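Let the Students Be Bored

In February our department had a meeting about the robotics course, and one colleague said a sentence I still think about. He said that our students spend too much time doing nothing. He meant the hours when they sit at the arms and repeat the same task, pick up, put down, fold, unfold, and save each attempt. He would like them to write more code and to read more papers. I teach this course at the technical college in Pretorholm, so I am not neutral. But I want to defend these slow hours, and I will try to do it fairly.

First I should say how the course is organized. Students work in teams of three for one term. Each team receives a task with everyday objects and must collect their own demonstrations by moving the arms themselves. After that they train a model and show what it can do in front of the other teams. The software we use is Kimlow, which was written by two of our former students and is not beautiful, but it starts every time. The project is called Michiels, after the street where the old lab was.

The folding task needs the most patience. Last term one team recorded 933 attempts, and when they looked through them carefully they kept only 600. The rest had some fault. In some the cloth was pulled too early, in some the hand of the student got tired and the movement became nervous. They came to me a little ashamed of this number. I told them it was the best work I had seen that month, and I meant it.

My colleague would answer that the college can buy such data, or download it. This is true. There are large collections, free for everybody, and a student who starts from them will have a better result after one week than my students have after ten. If the purpose of the course is the result, then he is right and I should stop writing.

I don't think the result is the purpose. A student who has downloaded everything believes that data is a kind of material, like sand, which comes in a truck. A student who has tried to take the corner of a cloth with two hard fingers, again and again on a long afternoon, knows that each line in the file was a decision of some person. Where do I grip? Do I wait for the other arm? If the fold is crooked, do I correct it or do I start over?
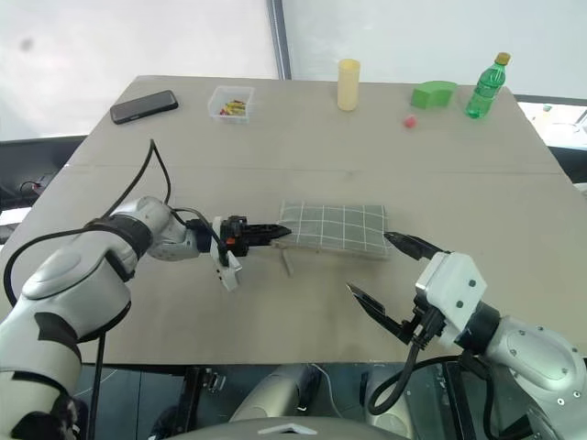 These questions look small, but they don't have one answer, and the team must agree. I have heard very serious arguments about whether a crooked fold counts as a success. One student wanted to accept everything that a tired parent would accept at home. Another wanted straight edges only. They argued for most of a session and recorded almost nothing, and on the schedule this looks like a lost day. For me it was the day when they understood what a label is.

There is a second objection which I take more seriously. The work is hard on some students. It is repetitive, and the ones with quick minds suffer from it. A few years ago we joined the Haretti competition, where the teams had to deliver more than 1,000 recorded attempts before the final. We delivered them, but two of my strongest students didn't want to touch an arm again for the rest of the year. I made a mistake there. I let the number become the goal, and I didn't protect their time.

Since then I have changed some things. No student sits at the controls longer than forty minutes. The team chooses its own stopping point and must explain it in the report. A team that stopped at 232 attempts received the highest grade of its year, for a very honest explanation of why more of the same would not help them. We did not go back to Haretti, although some parents ask me about it, and a cup in the entrance hall would be nice for the college.

I also agree with my colleague that they should read more. Next term there will be one paper every two weeks, chosen by the students, and they will discuss it before they begin to record. I hope he will come and lead the first discussion, and stay afterwards to try the folding himself.

What I ask is that we keep the slow hours in the plan and don't cut them when the new schedule is made. They are easy to cut. They give no certificate and there is very little to show to a visitor. But when I meet former students, they ask if we still do the cloth, and then they tell me about their worst fold.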